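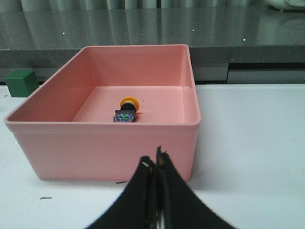
Pick cell 2, Vustside. Switch in bin, gripper at the front wall.

Post-fault inspection, Madigan arm
Date: 2018-01-30
Inspector: Sorcha Daly
Fault: arm kept closing after force limit trip, code 313

1. E-stop reachable from both sides: OK
2. E-stop cuts drive power: OK, tested twice
3. Force limit set to 13 N: FAIL. Found at 200 after the controller restart. Reset and locked.
4. Fingertips, cracks or play: OK
5. Bin clear of arm's home path: FAIL. Front wall too close. Mark a line on the table.
6. Loose parts off floor: OK
7. Restart only with key: OK

Comment on 3: the Fovport backup still holds the old value and loads it on every cold start. Do not run unattended until it is replaced.

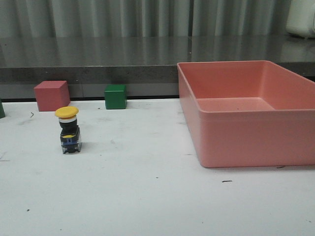 Darius Sakalauskas: I would fail item 7 too. The key was in the cabinet all of September and anyone could turn it. Please also check the log, it only keeps up to 2000 entries and the first trip may be gone.

Item 7 changed to FAIL. Log copied, first trip is in it. Recheck with Orla Hanrahan after the new backup is loaded.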